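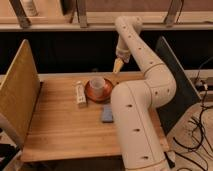 Cup on the copper-colored saucer, blue block in front, small white item to the left.

Jul 6, 2018

Table notes, cup and saucer layout. Braulio Cárdenas asked for these to be written down before the shelf gets reorganized.

The cup is the plain white one from the Ezzat box. It goes on the reddish saucer, which came from Garkach and has no matching cup. I tried the white saucer first, but white on white was hard to make out from across the room. The copper finish is better. It does pick up glare from the overhead light, so the left lamp stays off.

The saucer goes left of center, well back from the front edge. The blue piece goes in front of it, flat on the wood. The small white item stays to the left of the saucer. Leave the middle of the saucer for the cup and don't push it up against the rim. 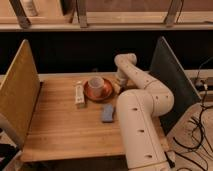
Cup and saucer should be put away as a pair from now on. Last time the saucer went back in drawer 6 and the cup ended up in the Barow crate, and I spent half the morning looking for it. I wrote 867 on the drawer card for the cup and 1336 for the saucer. If you swap either one, change the card too.

Wipe the tabletop along the grain with a damp cloth. No spray, it leaves a film on this finish. The Cornora cleaner is fine for the saucer but I would keep it off the wood.

Still to do: find 2 spare cups in the same white, ask Braulio if he wants the saucer kept for the October setup, new felt for drawer 6.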